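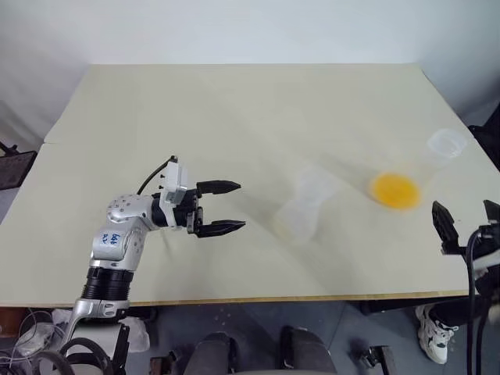 Home Stories Archive Submissions Contact

THE REFRESHMENT PROVISION

The following account is entered in the records of the Rokivent Reading Rooms, Ivisville, in accordance with the wishes of the Superintendent, who held that the matter of the cups should be set down once, in full, and thereafter left alone.

The Reading Rooms were established under the Pumphrey bequest, the terms of which run to 2 pages. The first page disposes of the building, the books and the coal. The second page concerns refreshment. It directs that any person who has sat in the Rooms for one hour shall be offered a drink at a table, that the table shall be plain, and that the drink shall be served in a vessel through which the drinker may see to the bottom. No explanation was given, and none was requested while the benefactor was alive.

For many years the provision was met with glass. The glasses were kept in a cupboard beneath the stairs and washed each evening in the scullery. The register of breakages shows that they were lost at a steady rate and replaced at a slower one. In the winter with which this account is concerned, the cupboard held seven glasses, and the Rooms could no longer undertake to serve an eighth reader without asking one of the first seven to finish.

It was therefore resolved that the Rooms should change to cups of clear plastic. They would satisfy the wording of the bequest. They could be bought in sleeves of 250 from Nilunura, the supply house on the harbor road, and the sum of 3,675 was released from the reserve to cover the cups, a new table, and the repainting of the wall behind it. The wall was painted white. The table was pale, close to the color of cream, and was placed where the old sideboard had stood.

The Superintendent had been in post longer than any other member of the staff, and had not spoken against the resolution. It was noted in the minutes only that the Superintendent asked whether the seven glasses would be kept. The answer recorded is that they would be kept until the end of February.

The new arrangement began well. Readers came to the table at the end of their hour, took a cup from the stack, and were served lemon cordial or water according to preference. The cordial was the more popular. It had always been made in the scullery to a recipe pasted inside the cupboard door, and in the clear cups it showed a strong yellow that several readers remarked upon with approval. An entry in the visitors' book, unsigned, states that the drink tasted as it had before and looked better.

The first difficulty was one of weight. A glass, when set down, stays where it has been put. An empty cup of thin plastic does so only if the air is still, and the air of the Reading Rooms has never been still. A draft enters beneath the street door, crosses the periodicals, and leaves by way of the scullery. The cups went over in it. They lay on their sides and rolled in short arcs, and the sound of this, though slight, could be heard at every desk in the room. A reader of long standing submitted a letter on the subject. It was courteous, and it covered four sides.

A notice was placed on the wall above the table:

READERS ARE KINDLY ASKED TO RETURN EMPTY CUPS TO THE TRAY.

The tray was brought up from the scullery and the notice was obeyed for the most part. There remained a number of persons who drank while reading, forgot the cup altogether, and reached for it some time later with the back of the hand. The table was wiped many times in the course of an afternoon. By the third week there were gray marks on it that did not come away with soap, and the staff gave up attempting to remove them.

The second difficulty was of another kind. It was observed by the junior attendant, whose duty it was to close the Rooms at six in the evening, that the last cup of the day was always left in the same place. It stood near the middle of the table, upright, with a small amount of cordial in it. The attendant poured this away, rinsed the cup, and thought no more of it until the fourth or fifth occasion, when it was mentioned to the Superintendent in the ordinary course of the evening report.

The Superintendent asked whether the cup had been disturbed by the draft.

The attendant replied that it had not. The other cups had been blown over, as usual, and had been collected from the floor.

The Superintendent thanked the attendant and entered nothing in the report.

On the following evening the Superintendent remained after closing, which was within the rights of the post though contrary to its habits. The lamps were put out except for the one above the table. The tray was taken down to the scullery. The Superintendent sat in the nearest chair with the household accounts open at the current page, and it may be assumed that some work was done on them, as the figures for that week are in good order.

At twenty minutes past six a reader came out from behind the shelves of local history. It was not unknown for a reader to be overlooked at closing. The shelves stand close together at that end, and there is a stool. This reader was elderly, wore a coat buttoned to the neck, and showed no surprise at finding the Superintendent there. The reader went to the stack, took a cup, and held it up to the lamp, turning it slowly, before setting it down in the middle of the table.

The Superintendent rose and poured the cordial.

The exchange that followed was set down by the Superintendent later that evening and is given here without alteration.

The reader said that the glasses had been better.

The Superintendent agreed that they had.

The reader said that a person could see to the bottom of these, however, and that this was what had been asked for. There had been a house once, in Rokivent, before the Rooms were thought of, where the drink was served to the kitchen staff in tin mugs, and where what was at the bottom of the mug was frequently not drink. A child who had worked in that house might grow up to have strong views on the subject. A child who had worked there beside another child might grow up to hear those views repeated for sixty years.

The Superintendent asked whether the reader had known the benefactor well.

The reader said that they had shared a bed, a candle and a pair of boots, and that the boots had been the wrong size for both of them.

The reader then drank, leaving a small amount in the cup. The Superintendent inquired whether the cordial was not to the reader's liking. The reader explained that the last mouthful had always been left for the other one, who came up later, having the pans to finish. It was a habit, and the reader saw no purpose in giving it up at this stage.

The reader was shown to the street door. The Superintendent locked it, returned to the table, and sat for some while longer. The lamp was not put out until after eight, as the meter confirms.

No change was made to the published hours of the Rooms. It is a matter of record, however, that from that week the evening report gives the time of closing as half past six, and that the junior attendant was permitted to leave at the former hour on full wages. It is likewise a matter of record that one of the seven glasses was brought up from beneath the stairs and kept on the shelf by the lamp, and that at the end of February, when the remaining six were sent to the sale room, the inventory was amended in the Superintendent's own hand to show that there had never been more than six.

The draft was dealt with in the spring by means of a strip of felt nailed to the foot of the street door. The cups stood up from then on – or fell over only when struck – and the reader of long standing wrote again, on a single side, to express satisfaction.

The reader in the buttoned coat came until the leaves were down, and then did not come. The Superintendent kept to the later hour through the whole of that winter. Each evening the cordial was made, the cup was rinsed whether or not it had been used, and the glass was taken from the shelf, wiped, and put back.

When the Superintendent retired, the instructions left for the incoming officer dealt with the boiler, the subscriptions, the felt strip and the proper strength of the cordial. Under the heading of Refreshment there was one further line. It asked that a mouthful be left in the glass at closing, and that it not be poured away before morning.

The instruction has been followed.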